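How Long Do Whiteboard Markers Last in Shared Study Rooms?
Project report, Fomthorpe College, Introduction to Applied Statistics

1. Background

The library at Fomthorpe has study rooms that students book by the hour. Each room has a whiteboard, and the most common complaint on the library's feedback form is that the markers are dried out. We wanted to find out whether the markers were running out of ink from normal use or going dry from being left uncapped, and whether the brand made a difference.

2. Method

The library let us replace the markers in the study rooms at the start of January. We put out 192 markers, half of them Pleleo and half Brellurar. Both are chisel tip, low odor and sold in the campus store. Each marker got a small numbered sticker near the base.

We visited the rooms every morning before opening, at 7:30. On each visit we noted whether a marker was capped, whether it was still in its room, and whether it could draw a solid line the width of a sheet of paper. A marker that failed the line test two mornings in a row was recorded as dead and taken out. The study ran for 32 days.

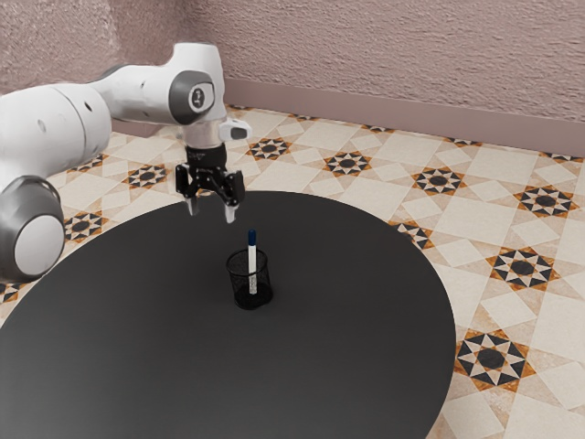
We also weighed every marker before it went out and again when it came back. The kitchen scale we started with was not precise enough, so we switched to a lab scale and weighed the whole first batch a second time. In total we logged 1198 line tests. Some markers were missed on days when a room was locked for cleaning.

3. Results

By the last visit 92 markers had been recorded as dead. Most of these had been found uncapped at least once. The dead markers had usually lost only a small part of their starting weight, so they still had ink in them when they stopped writing.

The difference between brands was small. Pleleo markers lasted slightly longer when left uncapped overnight, but our test did not show this to be significant at the 5 percent level. Color was not part of the design – we used whatever mix came in the packs.

A number of markers went missing. We treated these as censored, following the survival analysis chapter in Subramaniam, which was the course text.

4. Limitations

We only checked once a day, so a marker left open all afternoon and capped in the evening was counted as capped. Students may also have brought their own markers and taken ours by mistake. The stickers came off a few of the Brellurar markers, and those had to be dropped from the brand comparison.

5. Recommendation

We suggest the library put a short sign about caps next to each board and store spare markers at the front desk. Changing brands does not seem worth the extra ordering work. A follow-up could compare rooms with and without the sign over a full semester.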